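Grillix two-arm collection bench, basket sorting kit

Home > Collection kits > Bench kits

For teams that need sorting examples for a learning system and need them soon. Two arms, a head view and a wrist view on each arm, black cloth, baskets, a mixed bag of household bits. An operator drives, the bench records, you get the episodes.

Stock task is groceries in one basket, bathroom things in the other. Other tasks on request, ask Laine Jankauskaitė.

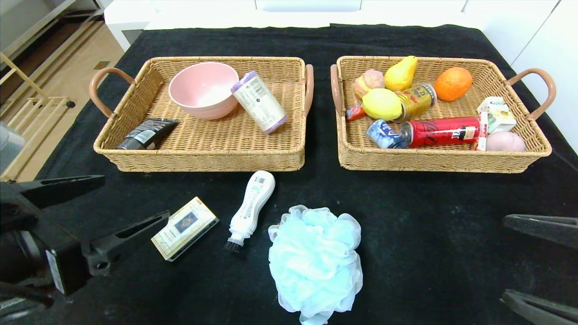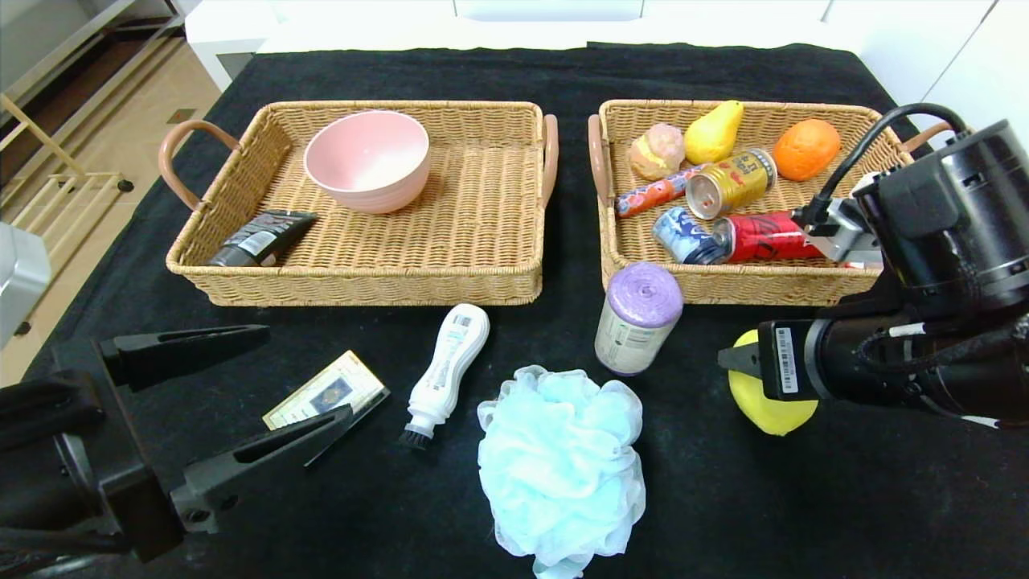 Head views, first two. Wrist views next. 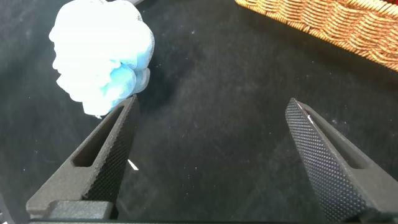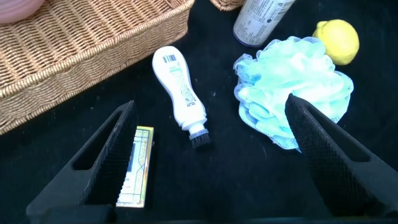
Riku Amano wrote in after a month with the kit: we'd have liked the mistakes kept in from day one. Our first batch was all clean runs, and the model had no idea what to do after a fumble. Switched the setting over on the Friday and left it on. Also please put the save button somewhere my elbow isn't.

Fair point Riku. Failed tries are now kept by default and tagged as such, you can filter them out later. Save button has moved to the foot pedal from the May build onwards. Older pedals can be swapped, send them to Dandby with the order number inside the box.

What you get
2 arms with grippers, fitted and set up
Head and wrist views, time-matched
Black cloth, spare cloth
Baskets and a starter set of objects (contents vary, we buy what the shops have)
Foot pedal
Irell recording software, one seat
First 100 episodes checked by us, notes sent back

What you dont get
The table. Any sturdy one will do, no wobble please. Training the model is your side too, though Minoru Shimada will look over your data layout if you send a few episodes first.

Moving the objects
Shuffle between episodes. Properly, not a nudge. Tip things over, swap the baskets, leave odd bits out on the cloth. If every run starts the same the model learns the start and not much else. Soft things are worth extra runs, they never sit the same way twice.

Files
One folder per episode, with both arms' joint readings, all views and a text line saying what was asked. Write the line before you start, in plain words. Bad line = bad episode, we do send these back.

Lead time
Depends on the arms. Gruber version is usualy quicker. Hire or buy, hire includes collection.

Order code 2146. Quotes from Mitsuko Arai, mornings best. Spare finger pads are listed separately under Parts.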